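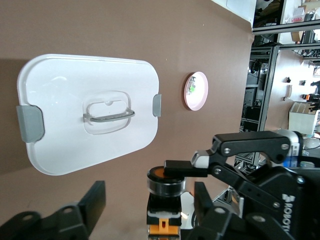 3 min read

Lunch Box Lid Swap Comes to Clulbridge

Posted 2025-03-12

If you have a kitchen drawer like mine, you own more lids than boxes, or more boxes than lids, and none of them go together. So I was pretty excited to hear that the Lumstead repair shop over on the Clulbridge side of town is opening a lid swap shelf this month. I went down to have a look (and yes, I brought a bag with me).

The idea is simple. You bring in any food box lid that has lost its box, or any box that has lost its lid, and you leave it on the shelf with the size written on a bit of masking tape. If you spot one that fits something you have at home, you take it. No money changes hands, and you don't have to bring one to take one.

Lindiwe Matlala started the whole thing after cleaning out her mother's pantry last June. She ended up with 31 lids and hardly a box to put them on, and she couldn't stand to throw them out. "They were perfectly good lids!" she told me. "Somebody out there has the other half." She asked the neighbors first, then the neighbors' neighbors, and by the time the shop offered her some shelf space she had 282 pieces stacked up in her hallway.

The ones people ask for most are the big white lids with the gray latch clips on the sides and a folding bar handle that lies down in its own little well in the top. I have to say I get it. You can stack another box on top when the handle is folded, and then carry the thing by the handle when you head out the door. I've had a box like that for years and the clips are always what goes first. One cracks, you keep using it with the other one, and then you're wiping potato salad off the floor of the car.

The shop is doing something about that too. Ruan Kekana has set up a bin just for loose clips and handles, sorted by width, and he'll show you how to pop a new one on. It took me a couple of tries to get mine seated – you have to hook the top edge first and then push – but the whole job was done before my coffee got cold. He says to bring the lid with you even if you think you know the size, and to rinse it first, please.

There's a shelf for small plates as well, which I wasn't expecting. These are mostly kid-size ones, the little round kind with a colored middle and a rim. I love those for snacks, and I'll admit I use them more than any child in my house does. Châu Đặng, who runs the after-school table at the Gashaw community room, has already picked out a stack, and she's after more. Pink is going fast, she tells me. If you have odd ones at the back of a cabinet, she would be very glad to see them.

A few things they can't take: glass lids with chips, anything warped from the dishwasher, and lids with rubber seals that have gone sticky. Seals on their own are a maybe. Lungile Pillay is trying to work out whether the common sizes can be ordered in bulk, and she hopes to have an answer by the time the shelf has been up a few weeks. She would also like to hear from anybody with a set of clear plastic drawers to spare, because the clip bin is already a mess.

The swap shelf is just inside the side door, past the bench with the lamps. You can drop things off whenever the shop is open, and there's a limit of 20 pieces per visit so that everything gets checked and labeled properly. Large batches are fine too, but talk to Lindiwe first so she can make room.

I came home with one new clip, two lids and a box I did not need. One of the lids fits my old bread box like it was made for it. The other one doesn't fit anything I own, so it's going back next week.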